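Matching Replacement Lids to Storage Containers

A replacement lid is sized by the inside diameter of its rim. The figure printed on a container usually refers to volume and will not identify the lid.

1. Measure the container
Set the container upright on a flat surface. Measure the outside of the lip at its widest point, in millimeters. Turn the container a quarter turn and measure again. If the two readings differ by over 6 mm, the lip is warped and no standard lid will seal.

2. Measure the lid
Place the lid flat with the rim facing up. Measure from inner wall to inner wall. Do not include the rim thickness.

The green lid on the gray mat is a round, shallow type with a raised rim.

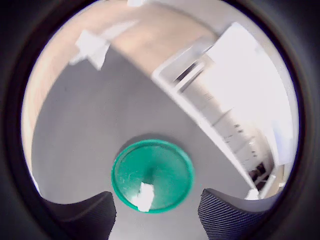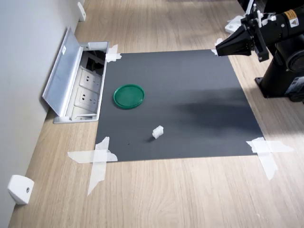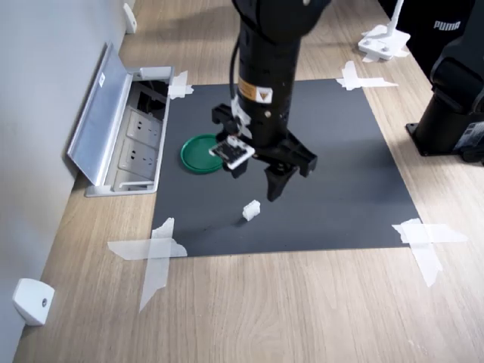 3. Look up the size
The Warosier chart lists round lids by inside diameter. A 98 mm lid is size 7. Prundau lids use the same diameters with a deeper rim and need a taller lip. Ojo lids are listed by outside diameter, so subtract twice the wall thickness before comparing.

4. Test the seal
Fill the container halfway with water, press the lid down along the full rim, and invert it over a sink for one minute. Drips at a single point indicate a nick in the lip. Drips all the way around indicate the next size down.

The Prorkdale parts list covers discontinued sizes.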